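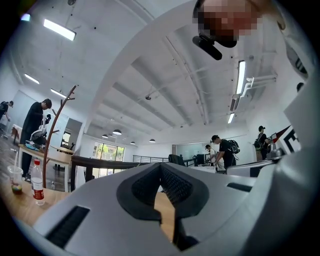
The main room at Zastden, with the pendant lamps toward the far end.

Using the Main Room: Frequently Asked Questions

These are the questions the front desk gets most often about the shared work floor at Zastden. If yours isn't covered, write to Shirley Beaulieu, who handles memberships, or Francine Kowalchuk, who handles the building itself.

Do I need to book a table?

No. Tables in the main room are first come, first served. The two meeting rooms and the phone booths are booked through the members' page, and a booking is released if you are more than 10 minutes late.

Can I leave my things on a table overnight?

No. Tables must be clear by closing. Anything left out goes into the lost property cabinet by the front desk, and it stays there until the end of the month. If you work on something that can't be packed up every evening, ask Shirley about a fixed table. There is usually a waiting list.

Can I stand up to work? Can I spread out materials?

Yes to both. Plenty of members do hands-on work and the tables are there to be used. Put a cutting mat down before using a blade, and use one of the gray rubber sheets from the supply shelf under anything with metal feet. The tabletops are wood and they scratch. Soldering, spray adhesive and paint are not allowed in the main room. Use the workshop downstairs, which has its own extraction.

What do I do if I spill something?

Wipe it up right away with a dry cloth, then a damp one. Please don't use the kitchen spray on the tables. It has bleach in it and leaves pale rings. For ink, glue or anything that won't lift, leave it alone and tell the desk. You won't be charged for an honest accident.

Which lights can I switch myself?

The ceiling strips are on one circuit and come on at 7 a.m. Members can't switch them individually. The dome pendants deeper in the room are on a separate dimmer next to the kitchen door, and you may turn those up or down as long as the people sitting under them agree.

It's too bright where I sit. What can be done?

The ceiling is white and throws a lot of light back down, so turning your screen away from the strips often does less than you'd expect. Moving farther from the light panels usually helps. We also have a few clip-on screen hoods at the desk. We won't take tubes out of the fixtures. We tried that one February and ended up with complaints from the next table over.

Who controls the air conditioning?

The desk does. The thermostat is locked. If you are too cold or too hot, say so and we will adjust it by one degree and wait an hour before changing it again. The person directly beneath a unit always feels it most — please try another seat before asking us to turn it off.

Why is the ceiling open?

The old suspended tiles came out when we took over the floor. The beams and ducts were left exposed and everything was painted white. It gave us more height and made the pipes easier to get at. The drawback is sound, which carries more than it did.

Is it a quiet room?

Moderately. Conversation at a table is fine. Calls longer than a few minutes should be taken in a phone booth, and speakers are not allowed at any time. If you need silence, the reading room on the other side of the stairs is a no-talking space.

Can I hang something from the ceiling?

No. This includes banners, plants, backdrops and your own lamps. The pipes and brackets are not load-bearing, and the ducts certainly aren't. Floor stands are fine if they don't block a walkway. Francine can lend you two.

Is the room available for events?

Yes, in the evening from 6:30 p.m. and on public holidays. The evening rate is $255, and members get a discount on their first booking each year. The price includes the use of the tables and the kitchen. Chairs beyond what is already on the floor are hired from Petrenko and billed to you directly. Book them at least 10 days ahead.

How big is the main room?

The floor plan gives it as 1,158 square feet, without the kitchen or the entrance. The plan can be downloaded from the members' page or printed for you at the desk.

Can I move the tables?

Within reason. It takes two people to lift a table, and they should be lifted, not dragged. Keep the paths to both exits open and put everything back when you finish. A drawing of the standard layout is taped inside the supply cupboard door.

Can I bring a guest?

Each member may bring one guest a day at no charge. Sign them in at the desk. Guests who come more than four times in a month will be asked to take out a day pass.

Is there parking?

Not on site. The Clarkedthorpe garage across the street has some spaces by the hour. Bikes go in the rack behind the building — please don't bring them up in the elevator.

Does my membership work at Jurnuvberg?

Yes, for desk use only. Show your card at their front desk. Meeting rooms and storage there are charged separately, and their opening hours are shorter than ours, so check before you go.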